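Care of Stainless Steel Sinks
Workshop and Kitchen Notes, Gurstead
Compiled by Melati Mangundap

Hard water spots

Spots are mineral left behind when tap water dries on the steel. Wipe with white vinegar on a soft cloth, leave for 8 minutes, rinse, and dry with a towel. Do not let vinegar stand overnight. Never mix it with bleach, and keep bleach off the steel altogether, as chlorine will pit it.

Daily cleaning

Use dish soap and warm water. Rub along the grain of the steel. Baking soda made into a paste will lift tea and coffee marks. Steel wool leaves bits of iron in the surface, and these rust within a few days. A nylon pad is safe on brushed finishes but will dull a polished one.

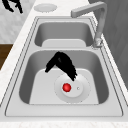
Rinse from the top of the walls down. Grit left on the floor of the basin is the main cause of scratches, especially under heavy pots.

Where the rim meets the counter

Check the sealant twice a year. Press along it with a fingertip. If it lifts or feels soft, cut it out with a plastic scraper, clean both surfaces with rubbing alcohol, and let them dry fully. Run one thin bead of kitchen-grade silicone and smooth it once. Keep water off it until Thursday if you do the job on Wednesday morning. 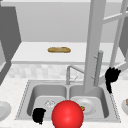 Double-basin sink in a white speckled countertop.

Vinegar etches marble and other limestone-based counters. With a stone counter, put the vinegar on the cloth, keep it inside the basin, and wipe up drips at once.

Strainers and slow drains

Lift out the basket weekly and scrub the underside with an old toothbrush. For a slow drain, clear the trap before trying anything else. Set a bucket under it, loosen both slip nuts by hand, and brush out the bend. Refit the washers with the bevel facing the same way as before.
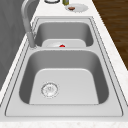
Round strainer in the floor of the nearer basin.

If the strainer body leaks from below, the putty has failed. Ruan Kruger recommends replacing the rubber gasket at the same time. Tighten the locknut, fill the basin, and check underneath with a dry paper towel after 9 minutes.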